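Small Craft Systems and Care
Handout 6: Fresh Water, Heads and Cabin Dampness
Instructor: Lowri Ellis

Read this before the dockside session. Bring it with you, along with the deck plan you drew for Handout 5. The practice boat is the Pinero, same slip as before.

1. The fresh water system

A typical cruising boat with an aft cabin carries its fresh water in one or more tanks low in the hull. Water gets to the faucets in one of two ways. At sea or at anchor, a 12-volt pump draws from the tank and pressurizes the lines. At the dock, a hose from shore can feed the same lines through an inlet fitting with a built-in pressure reducer. A check valve keeps shore water from running backward through the pump.

Terms you need to know:

Deck fill: the capped opening where you add water. Never confuse it with the fuel fill or the waste pumpout. Read the cap out loud before you open it. This is a rule on the Pinero and Julián Montoya will hold you to it.

Vent: a small line that lets air out of the tank as water goes in. A blocked vent makes filling slow and can bulge a plastic tank.

Accumulator: a small tank with an air bladder that smooths out the pressure so the pump doesn't cycle every time someone rinses a cup.

Strainer: a screen ahead of the pump inlet. Check it first when flow is weak.

If the pump runs with all faucets closed, there are three usual suspects: a leak on the pressure side, an empty tank, or a worn pressure switch. Turn the pump off at the panel before you look for the problem. A failed hose clamp under a sink can empty the whole tank into the bilge overnight, and the bilge pump will send it overboard without waking anyone. Turn the pump off whenever you leave the boat. Shut off and disconnect the shore hose too. An unattended shore hose is worse than a pump, since the supply doesn't run out.

2. Water heater

Most heaters of this type have an electric element for use on shore power and a coil that takes heat from engine coolant under way. Water heated by the engine can come out much hotter than what you are used to at home. Warn guests.

Do not switch on the electric element with the heater tank empty. It will burn out in a very short time. After the system has been drained, fill the tank, open a hot faucet until the air is gone, then turn on the breaker.

3. Marine heads

Two types are covered in this course. The manual head uses a hand pump and a lever or knob that selects wet or dry bowl. The electric head uses a macerator and a button. Both discharge to a holding tank in the arrangement we teach.

The Y-valve, where fitted, must be secured in the holding tank position in waters where discharge is not allowed. A closed valve that can be turned by hand is not secured. Use a wire tie or a padlock, or remove the handle.

Odor has two main sources. One is hose that has become permeable with age. Wipe it with a hot damp cloth, then smell the cloth. If the cloth smells, the hose needs replacing and no additive will fix it. The other is sea water left standing in the intake line, where small organisms die off. Flushing with fresh water before you leave the boat helps.

Practice item: take apart and reassemble a hand pump on the bench. Araceli Segura has two bench units. Note the direction of the joker valve before you pull it. Students put it in backward every term.

4. Shower sump

The shower drains to a box with its own float switch and pump. Hair and soap collect on the switch and hold it either up or down. Clean the box monthly in season. If the shower pan won't drain, look at the box before you look at the pump.

5. Dampness in the cabins

Moisture comes aboard from leaks, from the bilge, from wet gear, and from people breathing. Two adults asleep in a closed aft cabin put enough vapor in the air to wet the inside of the hull by morning. It collects where air doesn't move: behind cushions, inside hanging lockers, under the mattress on the platform berth.

Work through it in this order.

Find leaks first. Ports, hatches, rail stanchions and the deck hardware over the berth are the common places. Use a hose at low pressure, starting low and moving up, with a partner inside holding a flashlight. Stay on each fitting for a few minutes.

Then move the air. Leave locker doors latched open. Stand cushions on edge. Run at least one vent forward and one aft so air has a path through the boat.

Then deal with the fabrics. Salt holds water, so bedding that has been out in spray will feel clammy until it is washed in fresh water. Take blankets and throws home at the end of each trip, and wash them before storing them. Fleece and plush throws dry faster than cotton quilts but pick up lint and pet hair, and they should be shaken out on the dock, away from the shower sump.

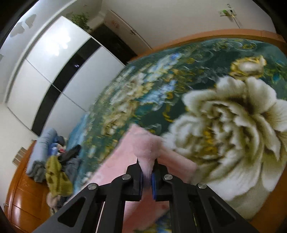 Fig. 1. Pink plush fabric and a floral blanket.

Mattresses need an air gap underneath. Slatted bases and woven spacer mats both work. A solid plywood platform with no holes will grow mildew under the mattress in one season. If you find mildew, take the mattress out of the boat before you clean it.

6. Laying up

In cold areas the water system is drained in October. Empty the tank through the faucets, drain and bypass the heater, then pump non-toxic antifreeze until it shows pink at every outlet, hot and cold. Do not forget the cockpit shower and the toilet intake. Never use automotive antifreeze in a potable system. Pump out the holding tank before you treat the head.

Write down what you did and tape the sheet to the panel. The person who recommissions the boat in spring may not be you.

7. For the next session

Draw the fresh water system of a boat you have access to, from deck fill to faucet. Mark every valve. If you don't have access to a boat, Candela Prieto can arrange time aboard the Pinero.

Answer in a few sentences each:
Why should the shore hose be disconnected when you leave?
A pump cycles every few minutes with no faucet open. What do you check, and in what order?
Why is the hose test for leaks started low?

Drawings go in the folder in the classroom. Late work goes to Lowri directly.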